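Sternley opens tool library in former bus depot office

Residents of Sternley can now borrow hand tools, ladders and small garden equipment free of charge from a tool library that opened this month in the old ticket office at the bus depot on Altamen Road.

The library is run by the town's parks and buildings department and lends to anyone with a Sternley address. Borrowers need a town library card and one other proof of address, such as a utility bill. Loans last two weeks and can be renewed once, as long as no one else has asked for the item.

The collection stands at 465 items. Most came from a donation drive held in the spring, when the town put drop-off bins at the depot, the recycling center and the high school parking lot. Others were bought with a grant from the Admasu Fund, which supports repair and reuse projects in the county.

The ticket office had been empty since the bus company moved its sales online. Work on the building took most of the winter. The town replaced the wiring, took out the old glass counter and put in shelving along three walls. The waiting room next door is still used by passengers, and the restrooms are shared.

Tools are grouped by job. There is a section for plumbing, one for painting and plastering, one for measuring and marking, and a larger one for yard work. Rakes, loppers and post-hole diggers hang in a separate storeroom at the back, which staff open on request. Power drills and sanders are kept behind the desk – borrowers over 18 can take them out after signing a safety form.

The library will not lend chainsaws, nail guns or anything that runs on gasoline. The parks and buildings department said the cost of insuring those items was higher than the rest of the budget put together. It will look at the question again next year.

In the first two weeks, the desk recorded 1,837 visits, a figure that includes people who came in to look and did not borrow. The most requested items were the extension ladders, the tile cutter and the carpet cleaner, all of which now have waiting lists. Small items have gone out steadily too, with levels, tape measures and stud finders leaving the shelves most often in the evening hours.
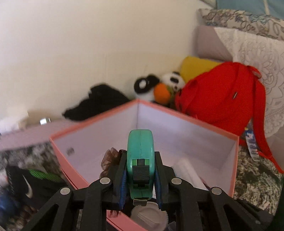
A tape measure with a teal casing.

Anyone who returns an item late will not be fined. Instead, the card is blocked until the item comes back. Lost or broken tools are handled case by case, and normal wear is expected. The department asks borrowers to report damage at the desk so the item can be taken off the shelf and repaired before the next loan.

Repairs are done on site at a workbench in what used to be the drivers' break room. Saw blades and garden shears are sharpened there once a month. Residents can bring in their own shears for sharpening at a charge of $2 a pair, and the money goes toward replacement parts.

The catalog can be searched through Zeta, the same online system the town library uses for books. Items can be reserved from home and picked up at the depot during opening hours. The department said some photos and measurements are still missing from the catalog, and that staff are adding them shelf by shelf. People who are not sure what size of wrench or clamp they need are advised to call first or bring the part with them.

There are also plans for classes. The first, in August, will cover basic wall repairs, including how to fill a crack, patch a hole and hang a shelf. A second class will deal with dripping faucets. Each class has room for 12 people and will be held in the waiting room after the last bus has left. Sign-up is at the desk only for now.

Parking at the depot is limited. The bays closest to the building are marked for buses until 6 p.m., and cars left there will be ticketed. Borrowers picking up ladders or other long items may use the loading space on the Altamen Road side for up to 20 minutes. The bike rack has been moved to the east wall, next to the drinking fountain.

The department is still taking donations, but it has changed what it will accept. It has enough hammers and screwdrivers and is turning those away. It is looking for sawhorses, pipe wrenches, a second tile cutter and hand trucks in working order. Electric tools must have their original cord or charger. Paint, solvents and glue cannot be accepted in any amount and should go to the recycling center, which takes household chemicals every morning until noon.

The town council approved funding for one year, with a review due next spring. Running costs are expected to come to around $60 a day, mostly for staff time and heating. The review will look at how many items were borrowed, how many came back in usable condition and whether the opening hours suit people who work during the day.

The tool library is open from 3 p.m. to 7 p.m. on weekdays and from 9 a.m. to 1 p.m. on weekends. It is closed on public holidays. Returns can be made at any time the desk is staffed. Items should not be left outside the door or in the waiting room.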